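Illuvlow发布Ziltero系列收纳盒,八月起在Zonitz各门店销售

2022年4月27日,家居用品公司Illuvlow宣布推出Ziltero系列塑料收纳盒。该系列面向厨房、书房和小型工作间,共有4种尺寸,均为长方形敞口设计,可单独使用,也可并排放在台面、搁板或抽屉里。

Ziltero系列由Illuvlow与设计工作室Chaudhary共同开发,前后用了2年。开发期间,双方走访了143户家庭,了解日常用品在台面和柜子里的摆放情况。受访家庭提到最多的问题有两个:一是盒子太深,放在底下的东西不好找;二是盒口往里收,伸手取物不方便。新系列据此调整了盒身的高度与开口的比例,四种尺寸的盒口均不设卷边,盒底四角改为圆角,便于擦洗。

产品主管Onyekachi Ezeani表示,收纳盒大部分时间是敞着用的,人们会不断往里放东西,再从里面拿东西。“我们先定开口,再定深度,最后才定颜色。有几户人家把旧盒子的盖子都收在柜顶上,好几年没有动过,所以这一次我们没有配盖子。”

盒子放在桌面上时,既可以横放,也可以纵放。长边朝向使用者时,适合摆放文具、调料瓶一类需要一眼看全的物品;短边朝向使用者时占用的台面宽度较小,两侧可以留出操作的位置。蓝色塑料盒纵向摆在白色工作台上,就是后一种放法。
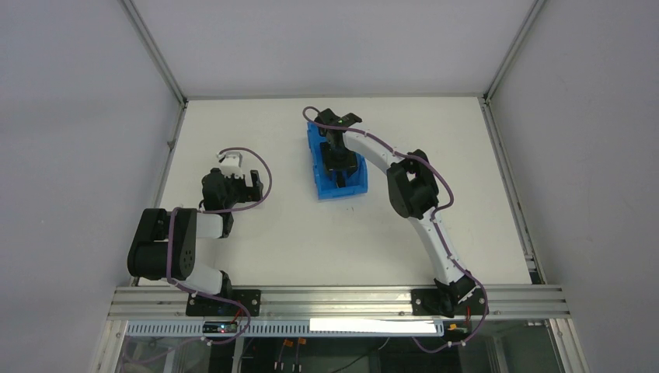
Soledad Sorensen在试用后的反馈中写道,她家的桌子不宽,以前盒子横着放,切菜板就没有地方搁,换成纵放以后,左右两边都能用了。她同时提出,最小的一款放长柄勺还是短了一些,希望以后能有加长的尺寸。

Illuvlow表示,加长款已经列入后续计划,上市时间另行公布。在此之前,需要存放长柄厨具的顾客可以选用最大的一款。

Ziltero系列首批提供蓝色、白色和浅灰色。各尺寸的盒子长度不同,但高度一致,同一层搁板上可以混放。空盒可以按从大到小的顺序套在一起存放。盒身可用清水或中性洗涤剂清洗,请勿使用钢丝球,也不要放在炉灶旁边。

Zonitz将在近100家门店设置该系列的陈列区,顾客可以现场比对尺寸。建议购买前先量好抽屉内侧的净宽和净高,滑轨占去的部分不要计算在内。各门店备有纸质尺寸对照表,可在收银台免费领取。

产品单只出售,不设套装。门店不接受单独订色。有破损或变形的产品,可凭购物小票在购买门店更换同款同色。

Chaudhary工作室还为该系列设计了可重复书写的标签片,贴在盒子短边的外侧,字迹用湿布即可擦去。标签片与收纳盒同期上市,单独包装。

媒体如需样品或产品尺寸资料,请与Illuvlow公关部联系。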